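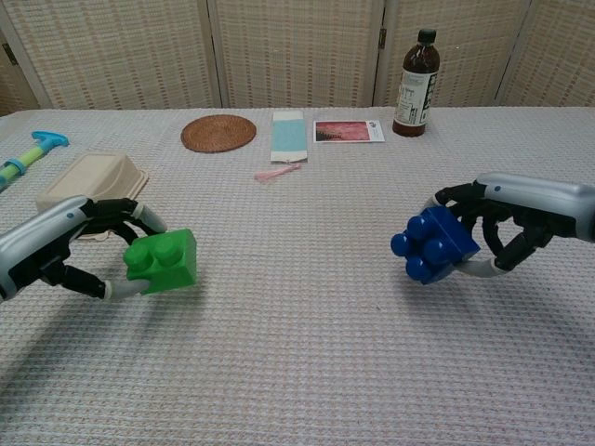

The Gukby Fadusel is a pair of tendon-driven robotic hands sold as a teleoperation kit, with forearm housings, two operator gloves, a control box and a license for the Cirna software. We ran a pair for 40 hours on a bench fitted out for light bimanual work. The test that separates this class of hand from a parallel gripper is the one in which each side holds a large toy block and the two have to be brought together, studs to underside. The green two-stud block in the left hand is held between a black finger curled over the top and the gray thumb pressing from below, a grip that holds the block at the front of the hand. The blue block on the right is tilted, with its four studs facing the green one, and before the two can be joined the operator has to turn that wrist. Most of what we have to say about the Fadusel concerns that kind of correction.

Reviews > Manipulation > End Effectors > Gukby Fadusel

What is in the kit

The hands arrive assembled and tensioned. Each one bolts to its forearm housing, and the housing bolts to a standard round flange. The arms are the buyer's problem. Gukby supplies adapter plates for two bolt patterns and a drawing for anyone who needs to cut a third. The control box takes mains power and has one network port, one emergency stop connector and a fan that can be heard across a small office.

The gloves come in 2 sizes. The smaller fits snugly and tracks well. The larger has enough slack at the fingertips that the little finger reads short, and calibration only partly corrects it. Operators with medium hands should try the smaller glove first, even if it is tight to pull on.

Our pair came through Rangel, the distributor, at $2518 including the Cirna license for one workstation. Arms, mounts and cameras are extra. At that price the Fadusel sits well below the research hands we have used and well above the printed kits, and it should be judged with both in mind.

Mechanical notes

The finger links are black, and the fingertips and thumb segments end in light gray pads. The pads are replaceable. Each is held by one small screw, and the driver in the box fits it properly. Changing a full set took less time than recalibrating afterward.

Finger closure is smooth through most of the range. There is a soft spot near full extension where the tendon goes briefly slack, and a slow command in that region produces a short pause followed by a small jump. On a block this makes no difference. On a thin item lying flat it means the fingertip arrives late, and the operator learns to start the motion with the finger already a little bent.

Thumb opposition is the best part of the design. The thumb reaches under an object held by the index finger without the rest of the hand having to move out of the way, so a block can be clasped near the front of the hand and kept there. Some competing hands drag the object back into the palm as they close. The Fadusel lets the operator choose.

Side load is the weak area. With the grip described above, pushing sideways on the block rotates it between the pads before the motors register anything useful. Pressing two blocks together puts load in exactly that direction whenever they are misaligned. Adding a second finger behind the block helps, at the cost of covering part of the mating face.

Tendon tension drifted over the test period. The left index finger needed one adjustment, made through an access cap with the supplied hex key. Gukby specifies a tension check every 1000 closures, and Cirna logs the count for each finger. We suggest following the interval, as the drift shows up first as a vague thumb position and is easy to mistake for a glove fault.

Software

Cirna handles calibration, retargeting from glove to hand, and recording. Installation was uneventful on one workstation. On a second, the license server refused the machine until its clock had been corrected by hand, and the error message mentioned only a "session conflict."

Calibration asks the operator for a flat hand, a fist and a series of pinches. It is quick and should be repeated whenever the gloves come off. Skipping it gives usable grasps and poor pinches.

Retargeting has two modes. Joint mode copies finger angles and feels direct, but fingertip contact is unreliable because human and robot finger lengths differ. Tip mode tries to preserve the distance between thumb and fingertip. We used tip mode for all block work and most small-object work. It has one bad habit – when the operator's fingers pass close to each other without meeting, the hand sometimes commits to a pinch that was never requested. A threshold slider in the settings reduces this. The default is too eager.

Recording saves joint positions, motor currents and camera streams with shared timestamps. Export is limited to one file layout, and renaming channels must be done after the fact. Dropped camera images are marked in the log, a feature we would like to see copied elsewhere.

Bench results

Large blocks. Picking up either block from the table was routine. The fingers wrap well around a solid shape, and an object with flat sides tends to settle against the pads on its own. Joining two blocks in the air was slower and less dependable. Height is easy to match by eye. Rotation about the forearm axis is harder, and with a chest-height camera the far side of each block is hidden by the fingers holding it. Operators did better when they paused with a wide gap between the hands, squared up both blocks and only then closed the distance in one straight motion. Attempts to correct the angle during contact usually twisted a block in the grip.

Molded-pulp container. The flared edge gives a fingertip somewhere to go, and lifting by the rim worked with light closure. Full closure force dented it. Cirna has a current limit for each hand and none for each finger, so a setting gentle enough for pulp makes the block grip marginal. Switching between two saved profiles is possible but requires leaving the live view.

Bottle with screw cap. The hand holds an upright bottle firmly enough. Turning the cap was poor. Fingertip travel at the required radius is short, so the motion has to come from the wrist, and that depends more on the arm than on the product under review.

Flat items. A printed card on a textured cloth is close to the limit for these pads. The weave leaves a little room under the edge, and a patient operator can use it. On a bare smooth surface we stopped trying. Gukby lists an optional pad with a narrow lip for this purpose. It was not in our kit and has no confirmed shipping month beyond "after August."

Toy tools. Handles suit the Fadusel. A round plastic shaft sits across the curled fingers and stays put under a light tap. A heavier strike rotates it, for the same side load reason given above.

Noise, heat and cabling

Motor noise is low and even. The forearm housings became warm during long holds and never uncomfortable to touch. Holding a block with the hand stationary draws more current than expected, and the software does nothing to back off once the object is secure. Operators should set things down between attempts.

Cable exit is at the rear of the housing, with a stiff boot. On a short arm the boot limits wrist travel in one direction. Rotate the housing on the flange before final tightening and check the full range of motion with power off.

Documentation

The printed guide covers mounting and emergency stop wiring in adequate detail. Tendon adjustment is described only in a separate file from Rangel, sent on request. Torque values in the two documents disagree for one screw size. We used the lower value and had no loosening.

Verdict

The Fadusel is a competent hand for collecting demonstrations with solid objects of moderate size. Thumb placement is good, pads are easy to service, and the logs are complete. It is less suited to assembly tasks with lateral contact forces or to anything thin on a smooth surface. Buyers who need mostly pick and place will get the same result from a cheaper gripper. Those who need two hands on two parts should consider it, and should budget time for operator practice and for tuning the pinch threshold.

A per-finger current limit would change our view of the container and block results. Gukby lists it as planned for Cirna, with no version number attached.

Tested with the smaller gloves, standard pads and tip mode retargeting.

Reviews Guides Bench Notes Archive Contact

Search reviews Enter product or maker Go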